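Filed under: Short Fiction / Home & Helpers

The Fifteen-Minute Bedroom

I signed up for the Votstead trial on 4 January 2018, at my sister's kitchen table, with my coat still on. Sixty dollars a month, first two weeks free, one room of your choice. I picked the bedroom. I have two kids, and they have more than a hundred soft toys between them (115, if you believe the older one), and every single one ends up on my bed.

I was so excited I cleaned up before it came to clean up.

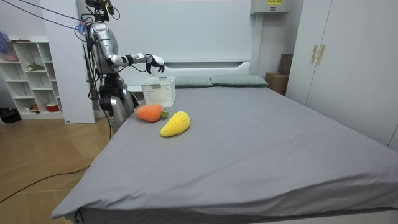
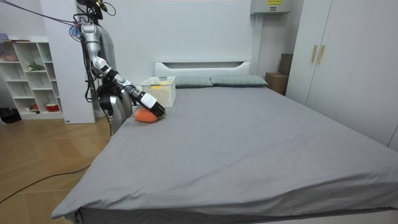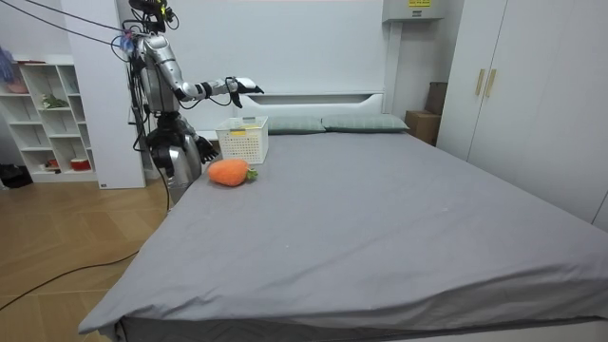
Votstead at the bed, with the carrot and the basket.

I had planned to sit in the kitchen and let it get on with things. I lasted maybe a minute. There is something about watching a big silver arm go out over your own mattress that makes you hold your breath, and then you let it out, and then you're holding it again for the next toy!

"Is it being nice to Carrot?" my daughter called from the hall.

"Very nice," I said.

"Is it nicer than you?"

I thought about how I usually deal with Carrot, which is overhand, from the doorway. "Yes," I said.

The people at Clastateck, who make the thing, had sent a booklet with the trial, and I'd read it in the bath like a novel. My favorite page was the one on speed. You could set it to Brisk or to Easy, and the booklet said most families start on Brisk and end up on Easy. We went straight to Easy. I loved how slow it was! It would stop over the bed as if it had remembered a phone call, and then the hand would come down, and I would find I had put my tea on the floor and forgotten it.

My sister had tried the Vivance one in September. Hers did floors, and she never warmed to it. "It's fine," she kept saying, the way you'd talk about a dentist. So when she came by that afternoon I made her stand in the doorway with me, and I didn't say a word, and after a while she took her coat off.

"It's thinking," she said.

"It's choosing."

"What's it choosing?"

"Shh," said my daughter, who had squeezed in under my elbow with a rabbit in each hand.

The booklet said fifteen minutes for a bed. We were there for most of an hour, all three of us, because my daughter kept asking if she could put something back on, and I kept saying one more. The rabbits went on. Then the bear. Then my sister, who is forty-one and runs a payroll office, went through her bag and came out with a glove.

"Would it take a glove?" she said.

I looked in the booklet. There was nothing at all about gloves.

"Put it by the pillow," I said, and we all moved up to make room in the doorway.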